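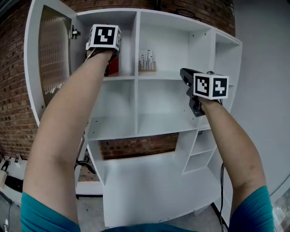
I had been looking forward to the Drollia open day since March, when the sign-up page went up and I grabbed one of the afternoon slots. Hands-on time with two grippers, side by side, for as long as you could keep your arms up! The drive to McGrath took four hours and I would do it again next week.

The workshop has brick walls, a concrete floor and a big white shelving unit full of square cubbies, and that unit is where most of the good stuff happened. You hold a gripper in each hand, every gripper has a white cube on it with black-and-white square markers, and you reach in and try to move things from one compartment to another. The markers let the cameras work out where your hands are, and the recorded motion can be played back on an arm later. I knew all that from reading. Doing it is a different thing, mostly in the shoulders.

First up was the Zorport. It weighs 645 grams, and I felt every one of them by the end of my first round at the top shelf. The trigger is lovely, though. There is a long, soft pull and then a firm stop, so you know when the fingers have closed without having to look. I got through 50 pick-and-place moves with it and dropped the piece only twice, both times while reaching left across my own other arm.

The Gruto is 165 grams lighter and quicker to swing around a corner. It also has a shorter trigger, which I kept overdoing. My first few grabs were more like pinches, and I shot one small part clean out of the cubby (sorry again to the man standing behind me).
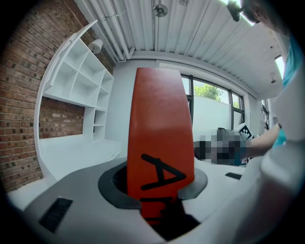

By Renata Colquitt

What surprised me most was the view from the gripper's own camera. It is a round fisheye picture, so you get the thing right in front of you, very large, and also the ceiling, the windows and yourself, all bent around it. I had assumed such a wide lens would be useless for fine work. Then I watched some footage on the monitor – a tall red-orange piece with a big letter A on it – and the shape of it was perfectly easy to follow. Small parts held at arm's length were harder.

Things I would check before buying either one: how the cable behaves when you turn your wrist, whether the marker cube bumps the shelf above, and how the handle suits a smaller hand. The Zorport's handle was a bit fat for me. The Gruto fit well but its cube caught on the dividers more than once.

If I had to choose today, I'd take the Zorport for slow, careful jobs and put up with the sore shoulders. Drollia plans to have a longer-fingered version out for the next open day – I've already put my name down.

December 13, 2019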